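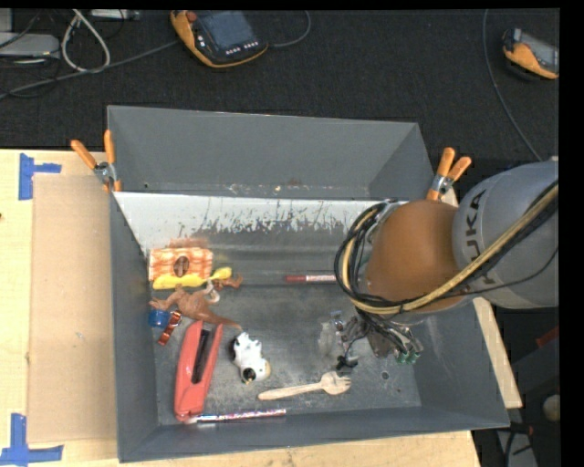

I've had the Haslinger under-bed drawer set for 14 weeks now, so I think I can finally say something useful about it. I know, I know, a review of storage drawers. But I went round and round looking for one before I bought these and all I could find was people saying "great, arrived quickly", so I'm writing the one I wanted to read!

A bit of background. We live in a small flat with one built-in cupboard, and that cupboard has the boiler in it. Everything that doesn't have a home ends up on the bedroom chair. My friend Geeta Singhal had the Skaltard version (two long fabric boxes with zips) and lent me one for a week, and I didn't get on with it at all. The sides flopped in whenever it was half full, and I had to lie on my tummy to fish it out. So I wanted something stiff, on wheels, with a lid that opens from the middle.

The Haslinger comes as two drawers in one very heavy parcel. Putting them together took me most of an evening, mainly thanks to the castors, which push into plastic sockets and really don't want to go. I ended up standing on them in my trainers. The instructions are all drawings and step 7 shows the base panel upside down - mine went in the wrong way, came out again, and now has a small dent in one corner that I pretend not to see.
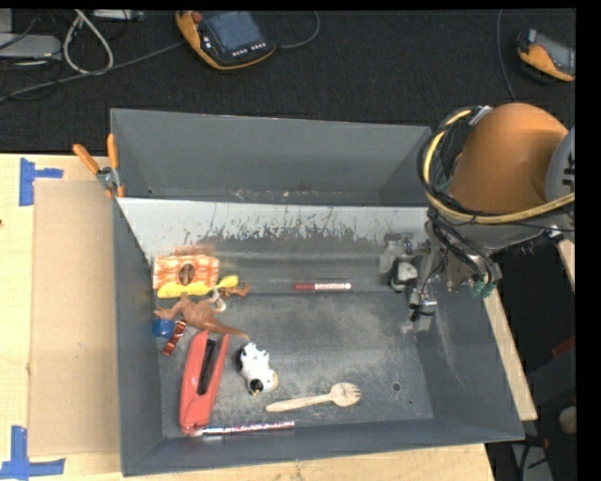

Once they were up and running, though, I was properly pleased. They roll nicely on floorboards and reasonably well on our rug, as long as you pull from the handle and not the side. The split lid is the best bit. I can slide the drawer halfway out, flip the front half open and grab a jumper without moving the bedside table, and on a cold morning that matters to me more than it should.

Now for the moans. The lid isn't dust-tight, and there's a gap down the hinge where fluff gets in, so I've put an old pillowcase over the winter things. The handles are a bit sharp on the underside. And please measure your bed! I checked the height at the side rail and forgot about the bar in the middle, so one drawer only goes in from the left. Entirely my own fault, but the box could mention it.

I did look at the Mirkidano ones too, which are prettier and have a proper wood finish, but they cost nearly twice as much and they're shallower, so my boots wouldn't have fitted. If you've only got shirts and bedding to put away you might be happier with those.

I'd give the Haslinger 9 out of ten, losing a mark for the castors. I'm getting a second set in June for the spare room, where the bed is higher and (I've checked this time) there's no bar in the middle. If anyone has found separate dividers that fit, let me know, because my socks have got in with the scarves again.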